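Looking After a Cricket Bat at Home: Tips from the Back Kitchen

Most cricket bats in this country die of neglect in the trunk of a car. The rest are killed by kindness, usually with oil. I have done both, and what follows is the advice I wish I had read before I ruined a perfectly good piece of willow over one winter in Lindness.

Oiling

Raw linseed oil. The boiled kind dries too hard, and the stuff in the spray can with a picture of a deck on it is for decks. Pour a teaspoon into a saucer you don't eat from, and put it on with a soft rag. Face, edges, toe and back. Keep it off the splice, where the handle goes into the blade, because oil softens the glue and then you own two short bats.

Lay the bat flat overnight, face up. Wipe off whatever is still shiny in the morning. Give it a second thin coat the next day and stop there. People will tell you to keep going until the wood won't take any more. Those people own very heavy bats that sound like wet bread.

If yours came with a clear plastic sheet on the face, leave the face alone and just do the bits that show. You can't oil through plastic, though I once spent an evening finding out.

A word about the rag: linseed rags can heat up and catch fire all by themselves if you ball them up and toss them in the trash. Spread yours out flat outdoors, away from the house, till it's stiff and dry. My wife learned this fact at the same time I did and has brought it up since.

Knocking in

A new bat has to be tapped all over with a wooden mallet before it meets a real ball. Start gently, as if you were trying to wake somebody you were afraid of, and work up. Do the middle first, then go around the edges at an angle. Never hit the edges square on, and don't hit the toe from underneath.

I counted once. It was 2000 taps, spread over 8 evenings, and by the end of it the family had moved to the other end of the house. The noise carries. If you share a wall with anyone, do it in the afternoon, or do it in the garage with the door down and a folded towel under the blade.

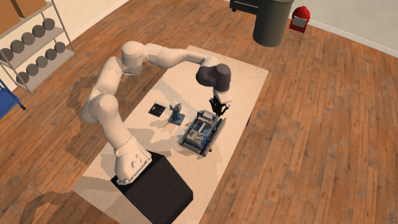 When you think you're done, bounce an old ball on the face and look for seam marks. If it leaves dents, go back to the mallet. If it leaves faint lines, you can take the bat to the nets, but stick to old balls for the first few sessions and keep away from the man at Bornness who bowls fast and apologizes afterward.

Cracks

Small cracks on the face are normal. Rub them down with fine sandpaper, work in a little wood glue with a toothpick, wipe off the extra, and clamp with a scrap of cardboard on each side so the jaws don't bite. Leave it a full day. Then put fiber tape around it, pulled tight, with no wrinkles.

A crack that runs up into the handle is a job for somebody with a workshop. I tried one myself with four clamps and a lot of confidence. It lasted until the second over against Prendergast, when the blade went farther than the ball.

Changing the grip

The old one comes off with a box cutter, cutting away from your hand. For the new one, a plastic cone makes it easy. Without a cone, dust the inside of the grip with talcum powder, roll it up like a sock, and push it down the handle a little at a time. Do this standing on something you don't mind sweeping – the powder goes everywhere, and it shows up best on dark pants.

Putting it away

Somewhere cool and dry, out of the sun. Under a bed is good. The furnace room is bad, and so is the trunk of the car, where it can get hot enough in July to dry the wood right out. A damp basement will swell the toe. If yours comes home from a wet game, wipe it down, stand it handle-down against a wall and let it dry slowly. Hair dryers are for hair.

Take it out in November, look it over, and oil it lightly if the wood seems pale and thirsty. Pads and gloves should be stored separately, with the windows open if possible. The bag I used at Drernstead is still on the porch, and the dog walks around it.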